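Regression Window 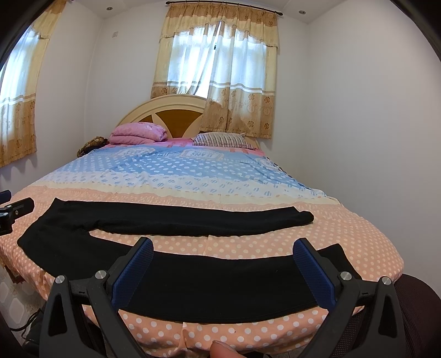
The ticket said that the planner put the fold line in the wrong place on black trousers, and that it did this in 66 of 1,000 replayed episodes. It had been open since May. The severity field read "minor" because the trousers were still folded at the end, only badly.

The engineer at Clultar who picked it up worked from the second bedroom of a rented apartment, with one monitor for code and one for playback. She read the ticket twice, checked out the branch, and started a replay of the first failing episode with the planner in dry-run mode. In dry-run mode the planner consumed the recorded frames and published its intended grasps, and nothing downstream moved.

The pipeline was called Milska. It had four stages. Segmentation produced a mask for the garment. Keypoint inference placed waist corners, crotch and hems on the mask. The planner chose a fold line from the keypoints. The controller turned the fold line into two gripper trajectories with timing. Each stage logged its output to a separate topic, and each topic could be replaced by hand.

She replaced the mask first. She drew it herself, clicking along the outline until it closed, and fed it in. The fold line came out in the same wrong place, a hand's width toward the hem. So it was not segmentation. She wrote this in the ticket.

She replaced the keypoints next. With hand-placed keypoints the fold line was correct. She wrote this down also.

At 6 in the evening the build server finished a job that nobody had canceled and sent her a message about it. She muted the channel.

Keypoint inference had been written by Mészáros, who had left the company before she joined. His code was easy to read. The function names were verbs and the tests ran in under a second. In the file that handled trousers there was one comment longer than a line:

"If the legs differ a lot in apparent width, the camera is low and the near leg is closer. Correct before comparing. See notes."

There were no notes in the repository. She searched the wiki, then the old wiki, then the export of the wiki that had preceded the old one. In the export there was a page titled Prandero, the name of the simulator that Milska had replaced. The page was a list of camera heights, a correction factor for each, and one sentence at the bottom: "Table only. Not valid for soft surfaces, which sink."

She opened the configuration for the failing episodes. The surface field was set to "table" in every one of them. It was set to "table" in the passing episodes as well. It was the default, and the field was optional.

She pulled the depth data for the first failing episode and fitted a plane to the surface under the garment. The residual was large and had a shape, highest along the edge near the camera, where the surface rolled off. She ran the same fit on a passing episode and got a flat residual. She ran it on six more of each. The failing ones all had the shape.

The fix was 3 commits. The first made the surface field required, which broke every configuration file in the repository. The second repaired the configuration files with a script. The third replaced the flat plane with a height map when the surface was soft, and computed the leg widths along it. She added a unit test with a synthetic bed, a smooth bump with noise, and named it after the function it tested.

She started the full replay and went to make dinner. The replay printed one line per episode. From the kitchen she could see the monitor scrolling but could not read it.

When she came back the count had stopped at 1,000. Failures: 6. She sorted them by residual and opened the worst one. The hem was bunched under itself and the hem keypoint sat on the fold instead of the edge. It was a different fault with the same symptom.

She opened a new ticket, linked it to the old one, and set the severity to "minor." Then she changed it to "normal." In the description field she pasted the episode list and the commit hash, and the sentence from the Prandero page, with the path to the export.

In Mészáros's file she deleted the words "See notes" and wrote out the notes. They took eleven lines. The linter complained about the length of the ninth. She broke it in two, pushed the branch, and closed the playback window.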